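SKADDALE OPENS ITS CHORE TRIALS TO EVERYONE

11 January 2020

Can a robot tidy your kitchen yet? I get asked this at every family dinner, and my answer is still "sort of, come back later." Today I get to say a bit more, because we at Skaddale are putting our whole set of simulated chore trials online, free for anyone to poke at!

We built the trials with our friends at Sondelport, and they cover 400 small household jobs plus a handful from the shop floor (flipping switches, opening drawers, moving things from one spot to another). All of it runs in simulation, so a bad day costs us some computer time and no dishes.
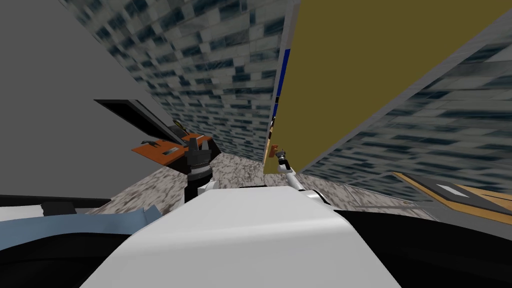
Two arms and an orange-topped unit in one of our simulated rooms.

I'll be plain about where things stand. Big, simple reaches go pretty well. Small stuff is hard. A handle or a knob that you'd grab without looking can eat up a whole afternoon for us, and a tight corner makes it worse (ask me about November, when I watched nearly 800 tries in a row and forgot lunch).

The close-up view from the gripper is where I spend most of my time these days. A finger that lines up a little wrong on a small target can spoil the whole job, and I'd love to see how other teams handle that.

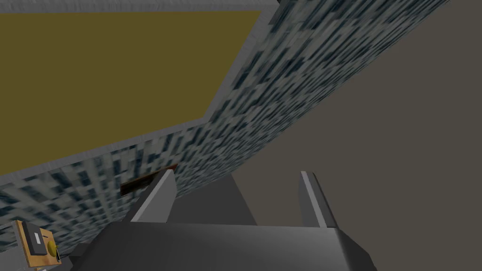

What you can download

The rooms, the job list and our scoring notes are all in the first release, which we're calling Mekton. Shops and schools are welcome to use it too. Write to the Skaddale press desk if you'd like a walkthrough, and I'll set one up with you myself.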